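Association des résidents de la cour Wallin
Groupe de travail « Décor de fin d'année » — compte rendu de réunion du 22 mai 2004

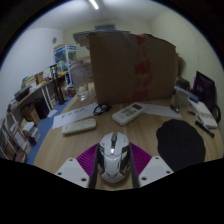
Télécommande et feuille posées sur le bureau.

Présidence et rédaction : Amarachi Eze. Quorum atteint à l'ouverture. Le compte rendu précédent est adopté sans modification.

1. Périmètre du décor

Le groupe confirme que le décor de décembre portera sur le hall A, le hall B, la cage d'escalier principale et la façade sur cour. Les paliers restent à la charge des occupants, sous réserve du respect du point 5. La demande d'extension au local à vélos est rejetée : pas d'alimentation électrique à proximité et plafond trop bas pour une suspension.

Le hall B pose un problème de profondeur. Une fois la porte des boîtes aux lettres ouverte, le passage restant ne permet pas d'installer un sapin sur pied. Deux solutions ont été examinées : un demi-sapin plaqué au mur, ou une composition de branches fixée sur un panneau vertical. Le demi-sapin présenté par Jellik est jugé trop saillant à la base. Le groupe retient le panneau, avec fixation par crochets sur la cimaise existante, sans perçage.

2. Éclairage

Le devis de Pundik comprend 4000 micro-ampoules réparties entre la façade et la cage d'escalier, blanc chaud, fil vert foncé. Le fil transparent a été écarté après l'essai de l'an passé, le jaunissement étant visible de près. Les guirlandes de la façade devront porter un indice de protection adapté à l'extérieur, raccords compris ; le devis ne le précise que pour les guirlandes elles-mêmes. Amarachi Eze demandera un complément écrit.

La programmation sera commune aux deux halls : allumage à la tombée du jour, extinction à 23 heures. Le mode clignotant ne sera pas utilisé. Dans la cage d'escalier, la guirlande suivra la face extérieure de la rampe, côté vide, la main courante restant libre sur toute sa longueur. Attaches souples uniquement, pas de fil de fer.

3. Couronnes et végétaux

Le groupe avait à choisir entre feuillage frais et feuillage stabilisé. Le frais dure mal dans le hall A, où le radiateur se trouve sous la fenêtre et ne peut être réglé séparément. Il est décidé :
— hall A : couronne en feuillage stabilisé, diamètre à arrêter après relevé de la porte vitrée ;
— hall B : panneau de branches fraîches (sapin Nordmann, houx), à remplacer une fois si nécessaire ;
— façade : deux couronnes de sapin frais, sans ruban, le tissu de l'an passé ayant déteint sur l'enduit.

Fourniture confiée à Flernident, qui livre les bases en osier nues. L'assemblage se fera sur place. La proposition d'ajouter des tranches d'orange séchées est acceptée pour l'intérieur seulement.

Les baies de houx sont toxiques en cas d'ingestion. Le panneau du hall B sera donc monté à une hauteur hors de portée des jeunes enfants, et les baies tombées seront ramassées lors du ménage courant.

4. Budget

L'enveloppe votée est de 900 euros. Le poste éclairage en absorbe la plus grande part. Les crochets, attaches et rallonges coûteront 127 euros, montant confirmé. La location d'une nacelle pour la façade n'est pas retenue, les points d'ancrage étant accessibles depuis les fenêtres du premier étage.

Une discussion s'est engagée sur l'achat de figurines lumineuses pour la cour. Avis partagés. Coût et stockage jugés disproportionnés par la majorité des présents ; le point n'est pas reporté.

5. Paliers et portes privatives

Rappel des règles applicables : aucun objet posé au sol sur les paliers, aucune bougie, aucune rallonge passant sous une porte. Les couronnes de porte sont admises si leur épaisseur ne gêne pas l'ouverture des portes voisines. Pour les petits logements dont la porte ouvre directement sur l'escalier, une couronne plate ou un simple rameau est recommandé.

Une note d'une page sera distribuée dans les boîtes aux lettres. Elle reprendra ces règles et indiquera les modalités de reprise des sapins. La neige artificielle en bombe reste interdite sur les vitrages communs, les traces de l'an passé ayant exigé un nettoyage au grattoir.

6. Stockage et inventaire

Les caisses du sous-sol seront triées avant l'automne. Les guirlandes à ampoules non remplaçables dont une section est éteinte partiront en déchetterie. Les boules en verre seront conservées dans leurs alvéoles d'origine, celles en plastique regroupées par couleur. Chaque caisse portera une étiquette sur le petit côté — les étiquettes du dessus sont illisibles une fois les caisses empilées.

7. Actions

Complément de devis Pundik (raccords extérieurs) : A. Eze.
Relevé de la porte vitrée du hall A : A. Eze.
Confirmation de commande Flernident : après réception du relevé.
Réponse négative à Jellik : par courrier simple.
Rédaction de la note aux occupants : à attribuer.

Prochaine réunion à fixer à réception du devis complété.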